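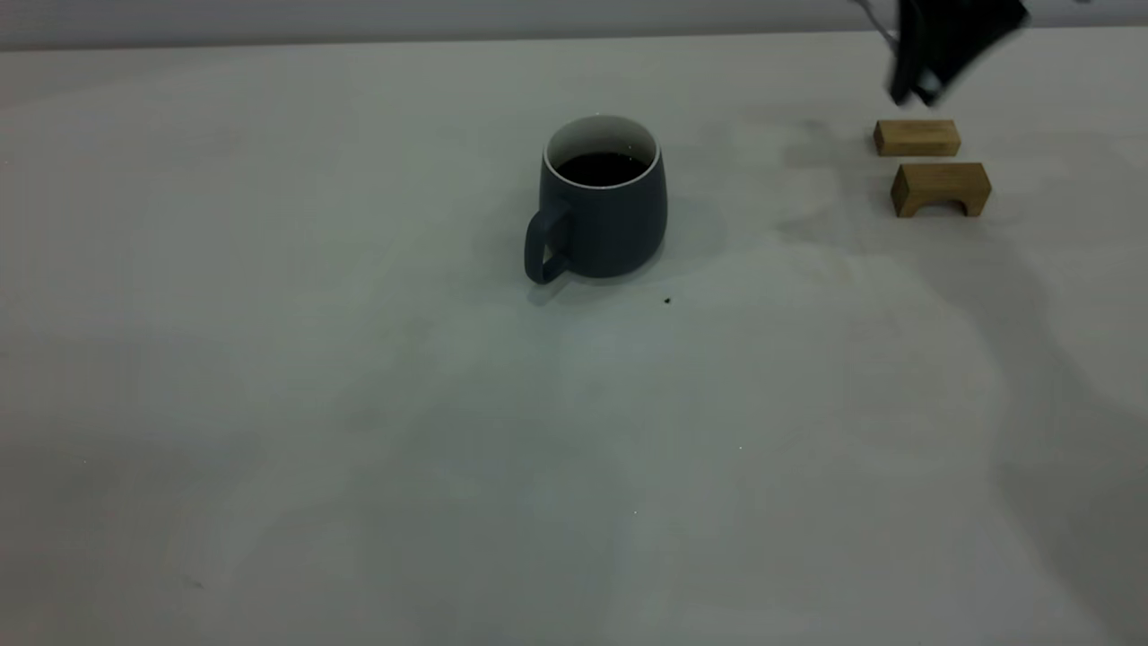
**1/** I've had my coffee at the big white table every morning since August, and I've finally got enough thoughts about mugs and tables to bother you all with a thread. Get yourself something to drink, it's going to ramble a bit.

**2/** So, the mug first! It's the slate gray one with the barrel belly and the white glaze running around the rim and down the inside. I bought it at Flemusia, the little shop next to the shoe repair place, on a day when I had gone out for light bulbs and nothing else. I did also get the light bulbs.

**3/** What sold me was the white inside. I used to drink from a mug that was black all the way through, and I never had any idea how much coffee was left in it. I'd tip it back expecting a proper mouthful and get a teaspoon of cold grit, or the other way around, which is worse when you're wearing a light shirt. With a pale lining you look down and there's your answer.

**4/** The outside is matte, and I have mixed feelings about matte. I love how it feels in the hand (a bit like a river stone) and I don't love that it holds on to lipstick and butter like a grudge. A paste of baking soda and a drop of water gets it off. Leave the paste on while you do the other dishes, then rub with your fingers, no scouring pads please.

**5/** The handle is the squarish kind, set low on the body. My friend Kam-wah Yau picked it up the first time, frowned and told me it was too low and the mug would feel top-heavy. I think that's true for the first week. After that your other hand just goes up around the belly without being told, and on a chilly morning that's where you want it anyway.

**6/** On to the table, which gets more questions than anything else I post. The top is a plain pale gray-white, very wide, and it came from Tsao, the office clearance people out past the rail yard. I paid 144 dollars, and then I paid my nephew in dumplings to help me get it up the stairs. We had to take a door off. The door is back on now, it just sticks a little.

**7/** My old table was dark and covered in knots, and I honestly thought I'd miss it terribly. It hid everything! You could lose a whole slice of toast on that table. A pale top tells on you immediately: one crumb, one drip from the spoon, and it's the only thing you see when you sit down. For a couple of weeks it drove me up the wall and I was wiping it like a diner counter.

**8/** Then I relaxed. I do one good wipe after breakfast and one before bed, warm water with a tiny squirt of dish soap, then a dry cloth. If there's a speck next to my mug in between, then there's a speck next to my mug, and the two of us can get along until I've finished my cup.

**9/** A few of you asked about coffee rings. Yes, they happen, and no, I don't use a coaster (I own 8 of them, they live in a drawer, I have no defense). A fresh ring comes up with the damp cloth. For one that has been there overnight I lay a wet paper towel over it while I make the bed, and by the time I'm back it wipes away.

**10/** Now the wooden blocks, the two honey-colored ones up toward the corner, one a plain bar and one with a notch underneath so it makes a little bridge. They're from a set by Wirkik that I got for when my niece's kids visit, and somehow those two never go back in the box with the rest. I like having them out. There's a lot of white on that table and the wood grain warms it up.

**11/** The bridge is the favorite with every child who has ever sat here, by the way. Trains go under it, spoons go under it, raisins go under it and are discovered in the evening. The bar is usually the road. If you're buying blocks for small visitors, get a set with a few arches in it, even if it means fewer pieces altogether. Plain cubes get stacked twice and forgotten.

**12/** Care for unfinished-feeling wood like this is easy as long as you don't soak it. I wipe mine with a barely damp cloth and let them dry standing on end. My sister put hers through the dishwasher once and they came out furry, there's no other word for it. She sanded them back over a weekend and they were fine, just a hair smaller and no longer on speaking terms with the box they came in.

**13/** The coffee! I take it black, always have, and the beans right now are the dark roast from Jerkon, the roaster that moved into the old bakery. It's a heavy, slightly smoky one. I wouldn't call it subtle, but it's lovely at this time of year when the heat has just come on and the windows are foggy. I grind it a touch coarser than the bag says.

**14/** I stop pouring a little below the rim, and that's a habit from my mother, who carried every cup she ever made out to the yard and across a step that was higher than it looked. You learn to leave some room. I've got no step and no yard and I still do it, and I get cross with cafés that fill it right to the top and then hand it to you with a smile.

**15/** Somebody asked why I keep so little on the table when the rest of the apartment is (let's be kind) full. I suppose it's because it's the one surface I managed to win back. The mail has a basket by the door now, the sewing has moved to the bedroom, and whatever's still lying there at bedtime gets carried off to wherever it belongs. Most nights, anyway. The blocks have a special permit.

**16/** If you want to try it, start with half a table. I'm serious, just push everything to one end and give yourself the other half for a week. I did it that way and the messy end got so embarrassing next to the clear end that I ended up sorting it while the kettle boiled, a handful at a time.

**17/** I'll do a separate thread on the chairs, I know, I keep promising. I'm still waiting for the seat pads. In the meantime tell me what you're drinking and what you're drinking it from, and if anyone has a trick for a sticking door, I'd be very glad to hear it!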